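# Can a witness still submit a statement after a public inquiry has closed its evidence phase?

**Category:** Government and public affairs > Inquiries and commissions
**Posted:** 5 Jan 2009

The provincial inquiry into the warehouse fire at Irkedach stopped taking evidence in March. Our residents' association represents households on the Lovberg side of the canal, and several members did not receive the notice inviting statements. One of them was on shift at the Prurkik depot that night and has information about the locked gate that does not appear in the interim report.

The association wishes to know the following:

1. Does the inquiry have any duty to accept a late statement?
2. If it refuses, may the statement be sent to the ministry instead?
3. Is the member protected from action by the employer?

We have read the terms of reference, and they are silent on late material.

## Answer 1 (accepted)

An inquiry of this type generally controls its own procedure. Unless the terms of reference or the governing act state otherwise, the chair may admit material after the evidence phase has closed, but is not obliged to do so. The usual test is whether the material is new, relevant, and capable of affecting the findings.

The association should write to the secretary to the inquiry and ask for permission to file out of time. The letter should state when the member first learned that statements were being taken. The statement itself should be attached, signed and dated, and kept to what the member personally saw or heard. Material on the general history of the depot should be left out.

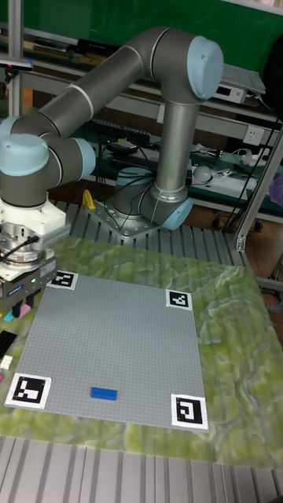 ### If permission is refused

Ask for the reasons in writing. A refusal without reasons may be open to review by a court, although the time limits are short and legal advice should be taken at once. The statement may also be sent to the ministry that set up the inquiry. The ministry cannot direct the findings, but it can extend the terms of reference before the final report is delivered. This was done in the Idahosa ferry inquiry, where the extension was granted after a petition with 700 signatures.

On the third question, protection normally covers a person who gives evidence to the inquiry. It may not cover a statement given to the press first - the member should be told this plainly.

## Answer 2

The above is correct in substance. I would add that many inquiries publish a practice note separate from the terms of reference, and it is often there that late filing is dealt with. The association should request a copy. Some notes also limit late statements to 5 pages.

## Answer 3

We sent ours in late to a different inquiry and received a form letter. It did go in the appendix. Send it by registered mail and keep the receipt.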